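**Pisum** is my planning and perception toolkit for small-parts assembly, and version 2 is finally up! If you've used Dorketen (my older grasp planner), the config files carry over, though you'll want to rename the scene folder first.

I wrote it for people like me who have one arm, one bench and a pile of awkward little parts. You give it a model of the fixture and a model of the target, you mark the spots where the fingers must never go, and it plans the approach. The license is $559 per seat, with 38 sample tasks in the box.
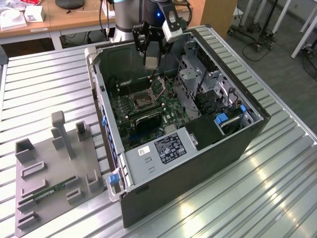 Pisum's planner treats the inside of a case as a set of keep-out volumes, so the search happens in whatever room is left over. That sounds dull until you try it on a PC tower lying on its side, with a drive cage standing up on one half, cables across the motherboard and the CPU bracket lifted up right where a finger would love to clip it. Loose cables are still the hard part, I'll admit. I give them a fat margin and let the planner grumble.

The perception side got most of my winter. Pose estimates now come with a confidence score, and you can set your own cutoff per part (mine's pretty strict for anything shiny!). Logs hold 3,000 grasps before the oldest get dropped.

Drivers for Salimetti and Dunne controllers are included. Force-guided insertion is still in beta, and I'm hoping to have it out in September. Seat owners get that update free.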